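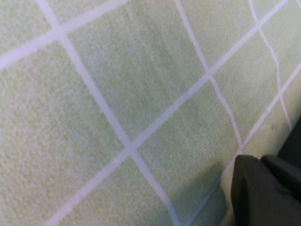

Towels and grippers: what to do after a snag

Terry cloth catches on things. If you use a home arm to fold or wipe, sooner or later a fingertip will hook a loop and keep pulling. Ours did it in March with a checked dish towel. The arm drew out a thread, stalled, and then tried again with more force, and the towel took a mug off the counter with it.

What to do first

Press the stop button before you touch the cloth. Pausing from the phone is not enough – on our Plirus the fingers stay powered during a pause and can close again. Wait until the light is off, then open the fingers by hand. Do not yank. Slide the cloth out sideways and snip any pulled loop level with the rest. Terry won't run the way a knit does.

Before you start it again

Run a cotton ball around each fingertip. If it leaves fluff behind, there is a burr. Rub that spot with fine sandpaper, wipe off the dust and test again. Pick lint out of the hinge with a toothpick.

Set the grip force down. Ours came set at 200, and 100 holds a dish towel fine. Error 1122 means the arm stalled under load. Don't clear it and walk away.

Keep mugs and knives 30 inches from the work area. Samah Abou Zeid wrote in to say she also shakes out each towel first, as crumbs in the pile confuse hers.

Ailsa Crichton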